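# Tired, pale and fond of a cuppa

November 6, 2021

Low iron creeps up on a great many women, and it's easily mistaken for a busy life. Our writer spent the best part of a year yawning before she had a blood test, and has since become a bore on the subject of lentils.
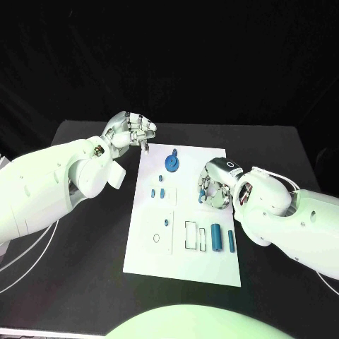

**Bettina Kwok**

The stairs at Hirholm station are not steep. I've climbed them most working mornings since we moved here, usually with a bag on each shoulder, and I'd never given them a thought until last winter, when I found myself stopping on the landing and pretending to read the poster about parking charges. I must have read that poster dozens of times. I could tell you the evening rate.

I put it down to age, then to the weather, then to the new mattress, which I'd never really taken to. My hair was coming out in the shower rather more than usual, but my mother's did that too. My feet were cold, but then it was February! And I'd started crunching ice cubes in the evening, a whole tumbler of them in front of the television, and it didn't cross my mind that this was anything but a slightly annoying new habit (my husband would like me to take out the word "slightly").

By the time I finally rang the surgery I had a list so long and so vague that I was embarrassed to read it out. The nurse wasn't surprised by any of it, not even the ice, and she sent me down the corridor for a blood test. The result came back with a low haemoglobin and a ferritin that the doctor described as "scraping the bottom of the biscuit tin", and I've been fond of her ever since.

## What the iron is for

Most of us remember from school that iron has something to do with red blood cells. The body uses it to make haemoglobin, the stuff that carries oxygen about, and if there isn't enough to go round then everything that needs oxygen has to make do with less. Muscles tire sooner. The heart works a bit harder on the stairs. Some people get headaches, or feel dizzy when they stand up, or find that they can't hold on to the thread of a conversation after tea.

Ferritin is a different thing, and it's the one I'd never heard of. It's a protein that stores iron, and measuring it gives the doctor an idea of what you've got put by. You can run your stores down for quite a while before the haemoglobin drops, and some people feel wretched in that in-between stage. It can also read higher than it should if you've got an infection or some inflammation going on, so a number on its own doesn't always tell the full story.

Women who have periods are more likely to run short, particularly if those periods are heavy, and it's surprising how many of us have no notion of what heavy means. I certainly hadn't. You only ever have your own to go by, and it isn't the sort of thing one compares over lunch. If you're getting up in the night to change, or doubling up on protection, or planning your journeys by where the loos are, that's worth mentioning to someone. Pregnancy takes a good deal of iron as well. So does giving blood regularly, and so does hard training, especially running.

There are other causes that want looking into properly, such as coeliac disease, or bleeding somewhere in the gut that you'd have no way of spotting for yourself. Men and women past the menopause with low iron will usually be sent for further tests, and they should go.

## The trouble with tablets

I came home from the chemist with a paper bag and high hopes. I'd taken it into my head that I'd be bounding about by the weekend, and I was rather put out when I wasn't.

Iron tablets are cheap and they do work for most people, but they're not always kind. Mine gave me a stomach ache and what I shall call a sluggish spell, and they turned everything black, which gave me a nasty fright until I read the leaflet. (Read the leaflet first. I never do.) I stuck it out for nine days and then, I'm sorry to say, I put them in the cupboard behind the gravy granules and told myself I'd try again after Easter.

What I ought to have done was ring up. When I did at last confess, the doctor was perfectly nice about it and changed the way I took them. Some people get on better with one tablet every other day, and there's research to suggest the body may absorb it quite well that way. Others do better on a different type, or on a liquid, and there are drips at the hospital for people who can't manage any of them. It's a conversation to have with whoever prescribed them, and please don't simply help yourself to a big tub from the supermarket on the strength of feeling tired. Too much iron is harmful, some people are born with a tendency to store it up, and the tablets are truly dangerous to small children, so mine now live on top of the wardrobe.

It was three months before my blood count looked respectable, and the doctor kept me on the tablets for another three after that to fill the stores back up. I hadn't expected it to be such a slow business. One day in September I noticed that I was at the top of the station stairs, and that I'd been thinking about curtains the entire way up.

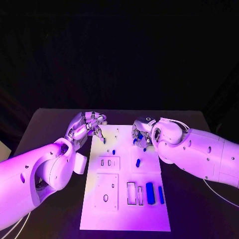
## On the plate, and in the cup

Food alone seldom puts right a real shortage, or not in a hurry, but it does help you stay topped up afterwards. Red meat is the easy answer, as the iron in it is taken up readily. The iron in beans, lentils, tofu, dark green leaves and fortified cereals is harder for the body to get at, though vitamin C gives it a helping hand, so a squeeze of lemon over the greens or a few strips of raw pepper alongside the dhal is well worth the bother.

And then there's tea. Oh, I was sorry about the tea! The tannins cling to the iron in plant foods and stop a fair bit of it from being absorbed, and coffee does much the same. I'd been washing down my virtuous fortified cereal with a mug of builder's every morning, and my tablet too. I haven't given it up, and I don't intend to, but I have it mid-morning now, well clear of breakfast. At the Juvanero, the café by the bus station in Virkthorpe where I eat my lunch when I'm over that way, they've got used to bringing my pot a good while after my plate.

These are the four suppers that come round most often in our house:

- Mussels with tomatoes and a lot of parsley, which are much cheaper than I'd supposed
- Brown lentils cooked slowly with carrots, with lemon and spring greens stirred in at the end
- Beef and kidney bean chilli, and the leftovers in a baked potato
- Sardines on toast with sliced tomato, for when I can't face cooking

Liver is a marvellous source and I can't abide it. Should you feel differently, do remember that it's best avoided in pregnancy because of all the vitamin A.

## Asking for the test

I've talked about this a great deal since, mostly to people who were only being polite, and what strikes me is how often somebody goes quiet and then mentions that they've been a bit short of puff themselves. If that's you, a chat with your surgery is the place to start. Tell them about your periods even if they don't ask, and mention anything odd you've been craving. Ice is a well-known one, and so is soil, and I've since met a woman who couldn't stop sniffing rubber gloves.

It may well be something else altogether, as tiredness has a great many causes and the thyroid is behind plenty of it. They can look at that from the same visit to the phlebotomist.

My next check is in the spring. The ice cube trays are at the back of the freezer under the peas, and the parking charges at Hirholm have gone up, though I only know because my neighbour told me.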